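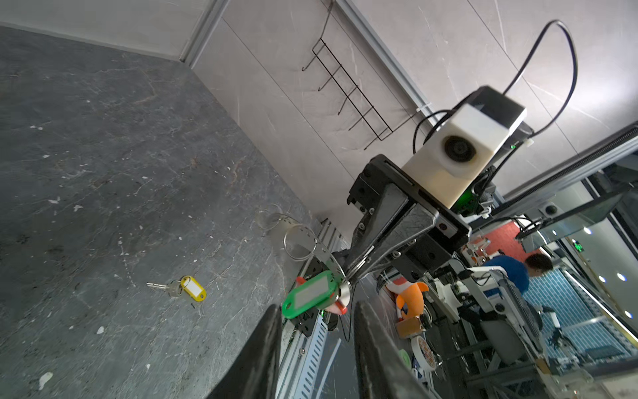 Yuzhen Gu wants to know why anybody would spend weeks teaching a robot to pick up keys when a five-year-old can do it while eating a sandwich. Fair question! I get it a lot, and I work in the room where we do the teaching, so let me have a go at it.

First, try something. Put a key flat on a table and pick it up with just your thumb and one finger. Easy? Now do it wearing thick winter mittens. Now do it with mittens on and one eye closed. You'll probably chase that key all over the table, and by the end you'll be feeling pretty close to how a robot gripper "feels." It has two stiff fingers that open and close. It has no fingernails to slide under the edge of things, and no skin to tell it the key is slipping.

So how do you teach something like that? You could write down a rule for every single movement. Go forward this much, go down this much, squeeze. People do build robots that way, and it works great as long as the key is always in exactly the same spot. Slide the key over by the width of your pinkie and the robot closes its fingers on nothing, very politely, and carries on as if it has the key.

We do it a different way at Warnstead. We show the robot. A person steers the arms through the whole job, from reaching down to letting go, while the computer saves two kinds of things: what the cameras saw, and how the arms moved. One time through is called a demonstration, which is a long word for "watch me do it." Then we do it again. And again. (Bring snacks.)

After that comes a part called training. The computer goes through all the demonstrations and tries to guess, for each moment, what the person did next. At first its guesses are terrible. Every time it's wrong, it gets nudged a tiny bit closer to the right answer, and there are an awful lot of nudges. The thing you end up with is called a policy. I know, it sounds like something you'd find on a sign at a swimming pool, but in robot talk it just means "what to do when things look like this."

We named our policy Miditz. I can't remember why, and Zihan Deng says it was my idea.

Now for the experiment! We wanted to find out whether neat lessons or messy lessons make a better student. For the neat lessons, the steering person put the keys in the same place each time and never made a mistake. If they bumped something, we threw that lesson away. For the messy lessons we moved the keys around, turned them to face different ways, left other things lying near them, and if the gripper missed, the person just backed up and tried again, and we kept all of it.
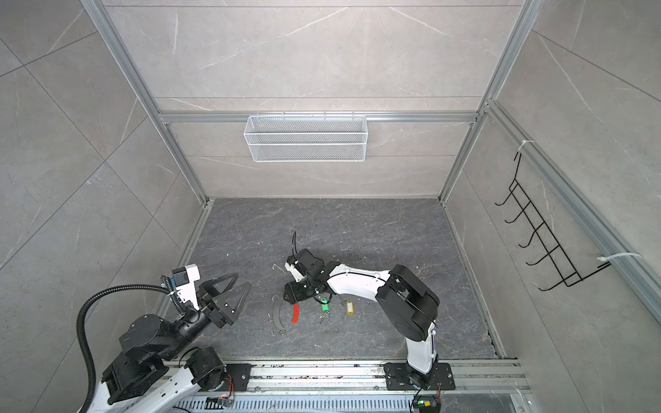

We recorded 37 lessons of each kind, so neither student got extra homework. Scientists call this a fair test. You change one thing and keep everything else as close to the same as you can: same robot, same job, same number of lessons.

What do you think happened? Stop and guess before you read on. My guess was wrong, by the way. I figured the neat student would win, at least on the easy setups.

The neat student did look wonderful when the key was in its usual place. Smooth, quick, no wobbling. Then Weidong Yu turned the key sideways, and the arm reached down to the old spot and just sort of hovered there. It had never seen anyone miss, so it had no clue what a person does after missing. In our test with the keys moved, it picked up the right one in 2 tries out of 6... and I'm still not sure the second of those wasn't luck.

The messy student was slower and a bit clumsy, and it missed on the first grab a lot. But it would lift up, shift over, and have another go, the way the people had in their lessons. It got every one of the six. I may have cheered loudly enough that somebody from down the hall came to check on me.

Before you tell your teacher that messy is always better, six tries is a tiny test. If you flip a coin six times you might get nearly all heads, and that wouldn't make it a magic coin. We need to do it many more times, with other keys and other people steering, before I'd bet my lunch on it. Junpei Nishimura is also asking whether the moved-around keys helped or the mistakes helped, because we changed both of those together. He's right, and I'm a little annoyed that he's right. My fair test had a hole in it! The next round has two messy groups, one with the keys moved and no mistakes, and one the other way around.

You can try a version of this at home. Teach a friend to build a small tower of blocks with mittens on. Show one friend only perfect towers. Let another friend watch you drop a few and fix them. Then hand each of them the mittens, move the blocks somewhere new, and write down what happens, including the bits you didn't expect.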